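Home | Features | Food & Drink | Travel | Subscribe

September
By Jonas Ruchti

The woman at the Valato stand wants me to know that her lemonade is "heritage". The recipe, says the label, dates from 1829. I ask to see it. She gives me a leaflet.

Old dates sell fizzy drinks, and I have begun to doubt most of them. A founding year might belong to the recipe, the building, or a cousin's brewery that shut before the war. Valato's bottles cost more than twice what the supermarket asks, and the leaflet spends 240 words on mountain springs and five on what goes in. 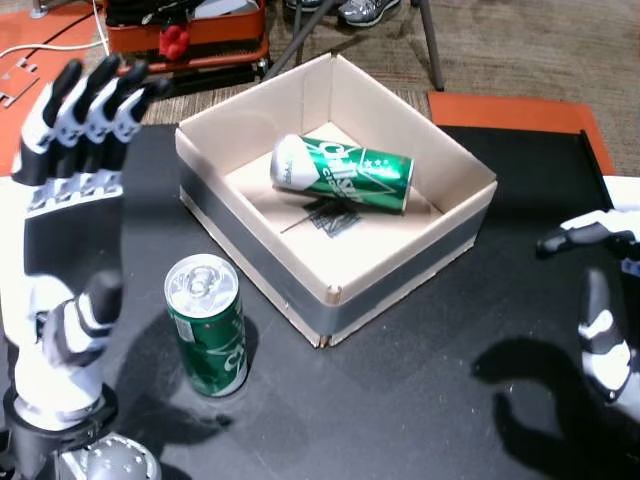
Liesl Nägeli spent years mixing flavours for bottlers before she gave it up to teach. She is kinder about it than I am. "Sugar, acid, gas, a bit of lemon oil," she says. "You can do it well or badly, but the year won't help you." Would she pay extra for heritage? She laughs and asks how much extra.

Back home I poured Valato and a cheap rival, Zustenico, into plain glasses for my neighbours. Most liked the cheap one. It was hardly science, and Valato, when I rang, said its drink should be served colder. The leaflet doesn't mention that either.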